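Assunto: Re: [acessorios-costura] Elástico interno para scrunchie com flor 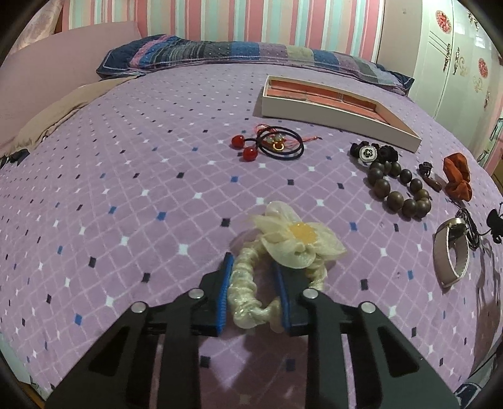 Para scrunchies com aplicação, o que manda é a relação entre o comprimento do tubo de tecido e o do elástico. Uso 50 cm de tubo, já descontadas as costuras, e 2 cm de sobreposição no fecho do elástico. Em tecido acetinado, como o do creme com flor de pétalas translúcidas e miolo amarelo brilhante, o franzido fecha mais e o tubo tende a torcer. Prendo a flor só ao tecido, sobre a costura de fecho, com 6 pontos — nunca ao elástico, que precisa correr livre.

Em 37 escreveu-se na lista:

> O elástico Prenora que comprei perde retorno depois de algumas
> lavagens. Vale trocar pelo Stosow da mesma largura? E a flor:
> colada ou cosida?

Quanto ao Prenora: a 40 graus o meu também cedeu. O Stosow aguenta melhor, mas é mais rígido e pede tubo um pouco mais largo. Flor sempre cosida; a cola endurece o cetim e marca do lado direito.

Para elásticos finos com contas, do tipo preto com bolinhas vermelhas, o nó deve ficar dentro do furo da conta.

Mensagens recentes
Entretela para laços Samir
Re: Pulseiras de fio vermelho, acabamento das pontas
Tabela de larguras Haltitz
Lavagem de colchas de pelúcia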